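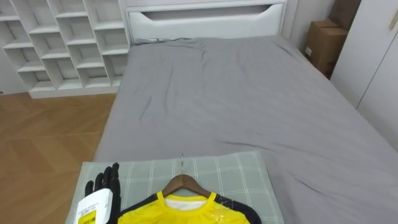

How long does a small wardrobe need to be if most of it hangs? For one student's clothes, we found that 600 mm of rail was enough, with shirts on wooden hangers and trousers folded elsewhere.

Our group (Wai-kit Au, Tiina Hyvönen, Yatziri Becerra) looked at how clothes are put away in a small bedroom. Tiina timed each garment from laundry pile to rail. Our supervisor was Raimo Ojala.

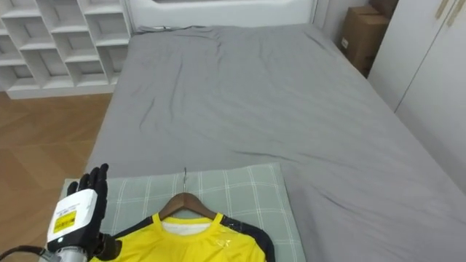
Shirts were the slowest items in the first round. Most of the delay came from looking for a flat place to work, and people tried the desk, a chair and their own knees. The bed is the obvious choice. With the yellow shirt laid on the checked pillow, the hanger sits across the shoulders and the collar can be straightened before anything is lifted. We used this method for the remaining 19 garments.

## Rail or drawer

Wai-kit preferred drawers for sports tops, as they crease very little. Yatziri wanted everything on the rail so it could be seen. We tried each for seven days. Fewer tops were left on the floor in the rail week, but the drawer week was quicker on laundry day. 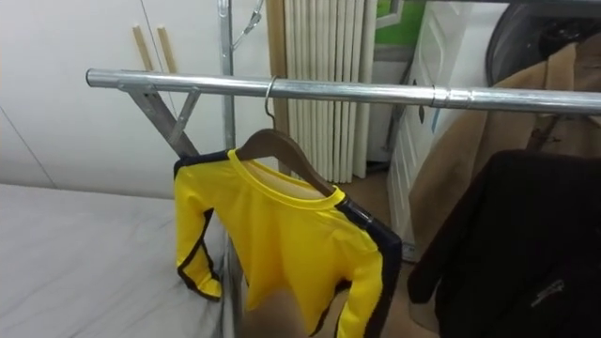 ## Hangers

We compared wooden hangers with the thin wire ones from the dry cleaner's. Knitwear slid off the wire ones, and two bent under a coat. The wooden ones take up more rail, so a full wardrobe fills sooner. We would keep wood for shirts and coats and fold the jumpers.

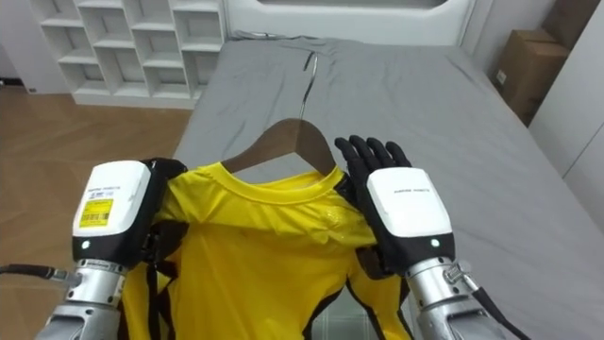

Fig. 4. Yellow shirt on a wooden hanger, over the bed.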